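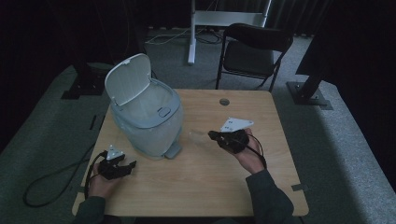
Sorting trash at the Drudau

Caught the building manager in the lobby of the Drudau, 4 pm, between phone calls. Fifteen years on the job. Started when it was all one chute.

"People want to recycle, they just don't want to walk," she says. So in September every floor got its own bins. Pedal ones for the kitchens, lids that stay up.

Complaints? "The smell, first week. Then the color of the bags."

Pickup is Grewal now, used to be Fadari. Cheaper, she says, and they come erlier. The fee was 955 a month. Wouldnt say what it is now.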